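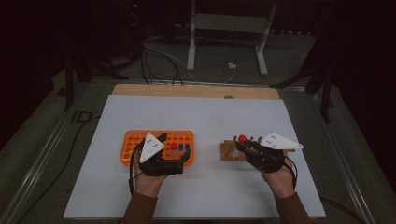
Fig. 2. The orange rack on the left of the white board, the wooden holder on the right.

Section 2: Setting out the board, the rack and the wooden holder

By the time you reach this section you should have unpacked everything and checked it against the packing slip. If you haven't, do go back and finish that first. It is no fun at all to get halfway through laying out your tubes and find that the bag of spare caps is still at the bottom of the carton, under all that paper!

The Plustbridge bench set is a simple thing once it is in place, and most people have it ready well before the kettle has boiled. The first time takes longer, so give yourself a clear table and a bit of peace.

What you need for this section

The light wooden base board
The white work board
The orange tube rack
The wooden holder
Your capped tubes, red and blue
A soft dry cloth (not supplied)

Placing the boards

1. Wipe the table with the cloth and let it dry. Crumbs and grit are the usual culprits when a board rocks, and a very small crumb is enough.

2. Lay the wooden base board down first. Turn it so that the small notch is on the far side, away from you.

3. Press gently on each corner in turn. If one of them dips, slide the board a little to one side and try again before you reach for anything to wedge it with — tables are rarely as flat as they look, and a few centimetres can make all the difference.

4. Lower the white board on top, long side towards you, and draw it forward until a strip of the wood shows along the back. You should be able to see the notch in that strip. If the notch has disappeared, the white board is too far back.

Note: The white board is not fixed to the wooden one. It is meant to lift off for washing. Please don't glue it or tape it down, however tempting that may be.

Placing the rack and the holder

5. Put the orange rack on the left half of the white board with its round holes facing up. Leave yourself enough white space at the front to rest the side of your hand.

6. Put the wooden holder on the right half, slots and holes upwards. It is a rough little block and it varies from one set to the next, so yours may be a shade lighter or darker than your neighbour's. We rather like that about it.

7. Sit down in your usual chair and reach for each one with the hand on that side. Your elbows should stay low and easy. If you find yourself stretching, bring both pieces closer by the same amount.

Caution: The holder has not been varnished. Run a fingertip lightly along the edges before first use, and smooth away any splinters with fine sandpaper, off the board and well away from the tubes.

Loading the tubes

8. Check that every cap is screwed down snugly. Finger-tight is plenty. A cap forced on too hard will only have you muttering when you want it off again.

9. Stand the blue-capped tubes next to each other towards the right-hand end of the rack. Put a red-capped tube just to the left of them.

10. Take a second red-capped tube and lower it upright into one of the holes in the wooden holder. Let it go down under its own weight. If it stops early, lift it straight out and try again, as a tube pushed in at a slant can jam.

11. Try moving the red tube out of the holder and back a few times, slowly, keeping hold of it near the cap. You will soon get the feel of which holes are snug and which have a bit of play in them.

Caution: Use water or leave the tubes empty while you are getting used to the set. Never load glass tubes that are chipped or cracked.

If something isn't right

The rack slides about. Dust is the likeliest cause. Lift the rack, wipe underneath it and wipe the white board too, then set it down again.

A tube leans in the rack. Make sure it has gone all the way down. A slight lean is quite normal and does no harm.

A tube is stuck in the holder. Turn it gently as you lift, holding the tube itself and not only the cap, or you may end up with the cap in your hand and the tube exactly where it was. Don't pry it out with a knife.

The white board has marks on it. Warm water with a drop of washing-up liquid sees to most things. Dry it well on both sides before it goes back on the wood, which doesn't care for damp.

Putting things away

Take the tubes out before you move anything else. Then lift off the rack, the holder and the white board, and leave the wooden board until last. Stored flat, the two boards will stay true for years — stood on end against a radiator, they won't.

Section 3 covers sorting by cap colour. Spare caps and replacement holders are listed on page 40; please quote part number 177 for the holder.

Text by Subira Owino. Revised 26/08/2023.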